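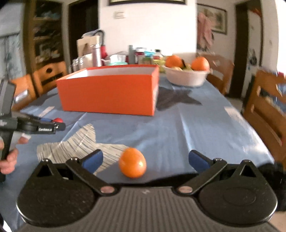
OSTEN, 9/11/20 — The school robotics club in this town spent its August putting fruit in a box. I would like to defend this, and I would like to do it before the spring budget meeting, where somebody is sure to bring up the trophy.

The trophy is from the Harus Cup, which our students won two seasons ago with a machine that threw foam rings at a post. It was a fine machine. It had flames painted on it. It drove onto a mat, threw its rings, missed a few, bumped into another machine with different flames, and went home in the back of a minivan. The parents screamed the entire time. I was one of them, and I had no voice the next morning at work, where I was asked what the robot was for. I said it threw rings. There was a silence, and then we talked about invoices.

This year there was no Cup. The mats are rolled up, the gym is locked, and the club went where everything else went, to the kitchen table. What the students came up with, with some nudging from their adviser, is called Cocco. It has no wheels and no flames. Cocco is a pair of grippers that you hold in your hands, black things with long fingers and blue pads on the inside of the fingertips, and you use them to pick up a mandarin. Then you put the mandarin in an orange box. Then you do it again.

That is the project. I have left nothing exciting out.

The idea is that a machine might someday learn the job from the recordings, the way a kid learns to fold a towel by watching someone fold a great many towels. So the students record themselves doing it, over and over, and afterward they sort the good tries from the bad ones and argue about which is which. By the club's own log they got through 1,202 tries before school started. I have read parts of the log. It is the dullest document I have ever admired. Page after page says "ok," "ok," "dropped," "ok," "squeezed too hard, ate it."

You can imagine how this went over with the boosters. A letter made the rounds on the parents' list, very polite, signed by a number of people I like, asking whether the club could return to "real robotics" as soon as conditions allow. The letter pointed out that nothing in Cocco moves by itself. It pointed out that the neighboring town of Stonent has a club whose robot can climb a small staircase. It pointed out, with what I thought was unnecessary relish, that a toddler can put a mandarin in a box.

Well, yes. A toddler can. That is the whole reason the thing is worth a teenager's time. We are surrounded by jobs that a toddler can do and a very expensive machine can't, and most of us have no idea why. After a month of this our students have some idea. They know that a mandarin rolls off just when you think you have it. They know that a pad that holds a mandarin nicely will do something embarrassing to a ripe plum. They know that if you come in from the left you do one thing with your wrist and if you come in from the right you do another, and that you have been doing both all your life without being consulted.

Try finding that out with a ring thrower.

I will admit that the staircase robot is a good robot. I have seen the video, and I clapped. I would also point out that it climbs one staircase, in one hallway, the one it was built for. Move it to the stairs at my house, with the shoes on them, and I believe we would have a short video.

This is what I have come to like about the kitchen table, which the letter called "an informal setting." Contest mats are flat and gray and the same in every gym in the state. A family table is nothing of the kind. The one where much of Cocco gets done has a light blue tablecloth with big stars on it, and the cloth creases. At the far end there is a paper bag, a steel bottle, jars, more bottles. Chairs get in the way. There is a bowl with other fruit in it, any of which might be the wrong fruit. Nobody's rule book would allow it, and every place a useful robot will ever have to work looks more like that than like a mat.

I asked one of the students whether they should clear the table first. I got the look that people my age get. Clearing it, I was told, would be cheating.

There are fair complaints to be made. It is slow. It's repetitive in a way that would get a factory written up in the newspaper. Some of the younger members drifted off in the second week, and I can't blame them, because I lasted one afternoon as a guest and spent most of it wondering about lunch. My own tries were marked "unusable," all of them. Nor is there a crowd, or a final, or a moment when you get to scream yourself hoarse, and I do miss that. A club needs some of it. If the Harus people bring back the Cup, I hope we enter, and I'll buy the paint.

But the letter asks for the Cup instead of Cocco, and there I part ways with my friends. The whole project has cost the club $158 so far, a good part of that in fruit. The ring thrower cost more than that in wheels. If we can afford one season of flames, we can afford a shelf in the supply closet for two pairs of grippers and a standing order at the grocery store.

And I would like the trophy people to sit down and try it. Take a gripper in each hand. Pick up one mandarin, a small one, and put it in the box without crushing it, dropping it, or dragging the tablecloth along. Then do it the same way again, and have a sixteen-year-old write down how you did. The boosters meet in the spring, and the log has plenty of blank pages left.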